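Stesel – Reisetagebuch und Küchennotizen als Textsammlung

Liesmich, Stand 17. Mai 2018

Schön, dass Sie hereinschauen! Stesel ist die gesammelte Textfassung unseres Blogs, den wir seit dem ersten Wohnmobil führen (damals noch ein ziemlich klappriges, mit dem wir trotzdem bis an den Atlantik gekommen sind). Immer wieder haben Leserinnen und Leser gefragt, ob man die alten Einträge irgendwo am Stück bekommen könne, zum Offline-Lesen auf Stellplätzen ohne Netz oder einfach zum Durchsuchen nach einem bestimmten Rezept. Also haben wir uns an die Arbeit gemacht, und weil so etwas bei uns nie schnell geht, hat es einen ganzen Winter gedauert.

Was drin ist

Die Sammlung umfasst 2409 Einträge, dazu 144 Rezepte, die wir aus den Einträgen herausgelöst und in eigene Dateien gelegt haben. Alles liegt als einfacher Text in UTF-8 vor, ein Eintrag pro Datei. Die Ordner heißen:

eintraege – die Blogtexte, nach Jahren sortiert
rezepte – Kuchen, Eintöpfe, Brot und alles, was auf zwei Gasflammen gelingt
plaetze – unsere Notizen zu Stellplätzen, leider sehr ungleich ausführlich
kommentare – 2947 Leserkommentare, ohne Namen und Mailadressen

Am Anfang jeder Datei stehen vier Zeilen mit Titel, Datum, Ort und Schlagwörtern. Beim Ort haben wir manchmal nur die Gegend eingetragen, vor allem bei Plätzen, deren Besitzer lieber nicht im Internet stehen möchten. Bitte respektieren Sie das und raten Sie nicht öffentlich herum.

Wie die Texte entstanden sind

Exportiert wurde mit Editz, danach haben wir von Hand nachgebessert: doppelte Leerzeichen, kaputte Umlaute und die vielen, vielen Links auf Seiten, die es längst nicht mehr gibt. Tippfehler aus den frühen Jahren haben wir stehen lassen, die gehören irgendwie dazu. Die Rezepte aus dem Dedar-Heft (so heißt bei uns das fleckige Ringbuch in der Besteckschublade) sind abgetippt, und bei den Backzeiten sollten Sie Ihrem eigenen Ofen mehr trauen als unserem.
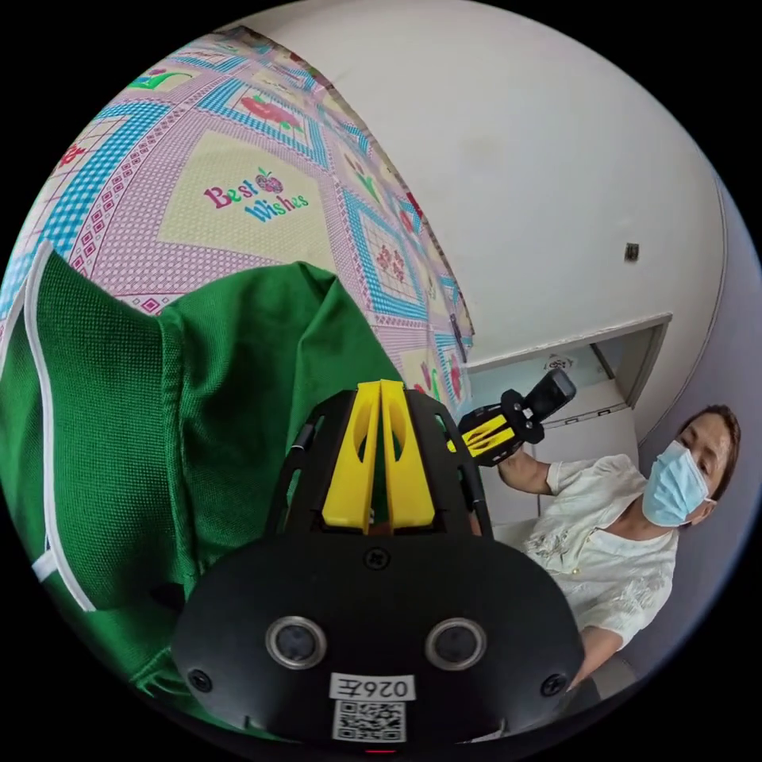
Noch nicht fertig ist der Ordner plaetze. Die Einträge von der Portugalreise fehlen dort fast vollständig, auch der schöne Platz bei Vasconcelos, an dem wir viel länger geblieben sind als geplant. Wir tragen das nach, sobald wir wieder ein paar Regentage am Stück haben.

Nutzung

Lesen, ausdrucken, nachkochen und weitergeben dürfen Sie alles gern, solange Sie Stesel als Quelle nennen und kein Geld dafür nehmen. Für die Kommentare gilt das nicht: Die sind nur zum Lesen da und sollen bitte nicht anderswo auftauchen.

Fehler gefunden? Dann schreiben Sie uns über das Kontaktformular im Blog und nennen Sie den Dateinamen dazu. Wir antworten immer, unterwegs kann es allerdings etwas dauern!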